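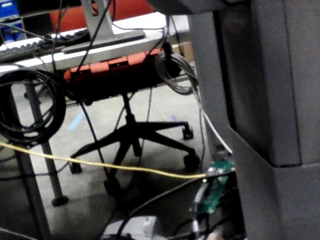 Clistora open day at Nandton – anyone else go?

wheelnut46
Went in February, queued 80 minutes for a demonstration that lasted 11. The arm picked things up and put them down again. Very smooth, I grant you, but the chap presenting kept saying "autonomous" and then had a colleague at a keyboard the whole time. Did anyone get a straight answer about that?

Vadska
I asked. She was starting and stopping the runs and logging them, not steering. You could have asked too, they were friendly enough.

wheelnut46
Starting and stopping is what I do with my washing machine. I'd want to see it run with everyone out of the room.

tallboy_10
I'm with wheelnut. Same few objects every time, same spots on the table. I asked if I could hand it my glasses case and was told "maybe at the next one". It's a show.

Vadska
It's a lab open day, of course it's a show. They dropped one in the afternoon session and left it on the floor while they explained what went wrong. I thought better of them for that.

tallboy_10
Fair, I was in the morning lot. No drops and no explanations.

Wibisono
Did they give a price to either group? We pack small orders by hand and my boss has got it into his head that this is the answer.

wheelnut46
No price. "Depends on the application." Tell your boss to take a box of your own stock along and ask them to pack it while he watches – I'd go back for that.

Wibisono
Will do. He'll want the leaflet as well, if anyone kept one.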